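Aktuelles > Aus der Werkstatt > Störungsprotokoll

Der linke Knopf gewinnt

November, von Comfort Bawa

Wer unseren Newsletter länger liest, weiß, dass der Flurko-Arm schon einiges bewältigt hat: Klötze sortieren, Tücher falten, einmal sogar eine Brotdose schließen. An einem Spielzeugherd ist er nun vorläufig gescheitert. Die Aufgabe klang harmlos – Greifer an den Knopf, zufassen, drehen, loslassen. Das Loslassen war der Teil, über den wir reden müssen.

In Durchlauf 1,877 meldete die Steuerung »Griff geöffnet«, während der Greifer den Knopf weiter festhielt. Im Vertrauen auf die eigene Meldung fuhr der Arm zurück und nahm die Küche ein Stück mit. Adwoa Agbeko drückte den Not-Halt nach 2 Sekunden. Verletzt wurde niemand, der Kochtopf musste unter dem Tisch gesucht werden, und die Küche stand danach schief im Raum. 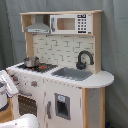
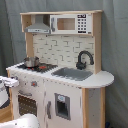
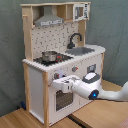
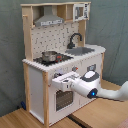 Arbeitsplatz Spielküche in vier Ansichten. Auf den beiden letzten Bildern steht der Greifer vor dem linken Knopf.

Nkrumah Agbenyega hat das Protokoll gelesen, und zwar ganz, was ihm hoch anzurechnen ist. Sein Befund: Die Steuerung wertete den Befehl zum Öffnen als Beweis dafür, dass geöffnet wurde. Der Positionssensor im Greifer hatte durchaus eine abweichende Meinung, wurde aber erst nach dem Rückzug gefragt. Eingeführt haben wir diese Reihenfolge selbst, im Sommer, um pro Durchlauf etwas Zeit zu sparen. Die Einsparung dürfte mit dem Zurückräumen der Küche aufgebraucht sein.

Bis auf Weiteres gilt deshalb:

Der Arm fährt erst zurück, wenn der Sensor den offenen Greifer bestätigt. Die Zugkraft beim Rückzug ist auf 60 Prozent des bisherigen Werts begrenzt. Wer einen Lauf startet, bleibt in Reichweite des Not-Halts – auch wenn der Kaffee gerade fertig ist.

Ewurabena Opoku lässt die geänderte Fassung jetzt 3,000 Durchläufe lang gegen den Knopf antreten. Zwischenstände hängen an der Tür zum Labor Tukine. Wer an anderen Armen ähnliche Falschmeldungen bemerkt, schickt das Protokoll bitte an Comfort Annan, möglichst vor dem nächsten Neustart.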